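Home Stories Poems Letters Submit About

The Lunch Bag
by Abrehet Yimer

41 shares – 3 comments

The first thing my mother asked on the telephone was if I ate. I said yes. Then she asked what I ate, and I had to think of something.

In that year I worked at the laundry in Urkdale, on the early shift, and I lived in one room above the chemist with a kettle and a window that looked at the bus station. My neighbour on the stairs was Mr Negash. He was an old man and he had driven the number 17 bus to Ruston until his knees stopped him. He knew my hours because the stairs were loud, and he slept badly.

One evening in June he knocked on my door and held out a bag. It was a soft bag, dark green or dark blue, depending on where you stood with it.

"My wife's," he said. "For the cold. Also for the hot."

I told him that I could not take it. He said that his wife did not need it now, and he went down the stairs one step at a time, holding the rail.

I put the bag on top of the wardrobe. For three weeks I did not use it. I bought bread rolls at the bus station and ate them standing, between the big dryers, where the noise is so strong that you cannot hear yourself chew. I thought that if I opened the bag it would smell of another woman's kitchen, and that I would be a thief in it.

Then Mr Negash met me by the front door and asked, "Does it keep the soup hot?"

"Very hot," I said.

He was so pleased that I felt my face burn. I went up and made soup at once, with lentils and too much onion, although it was past nine and I had to get up at four. In the morning I took the bag down from the wardrobe and put it on the table by the tiles. 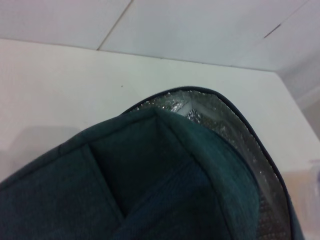
It smelled of nothing, only a little of cupboard. I pushed my hand down to the bottom, and between the padding and the side my fingers found a paper. It was a shopping list in blue pen. Eggs, thread, tea, his tablets, something sweet if there is money. I read it twice, and I looked at the clock, and I read it again.

I did not know if I should give it to him. All the way on the bus I held the bag on my knees with both hands, like you hold a child who wants to stand up. At the break I sat down on a real chair, for the first time in that place, and I ate the soup. It was hot. So now it was no longer a lie, or it was only an old one.

On the way home I stopped at the Arent bakery and bought two pieces of honey cake. Mr Negash opened before I knocked – he had heard the stairs. I gave him the cake first and then the paper.

He held it far from his eyes and then near. He read it aloud, slowly, every word, and when he came to the last line he looked at the cake.

"She always wrote that," he said. "There was always money for it."

He moved the newspapers from the second chair, and he put on the kettle.

Comments (3)

marram_lane: I read this on my lunch break with a sandwich from the garage. Going to make soup tonight.

Tobiah K: "his tablets" is what got me. Please write more about Mr Negash.

Oonagh: My dad drove buses for years and he could also tell who was on the stairs. Lovely story, thank you.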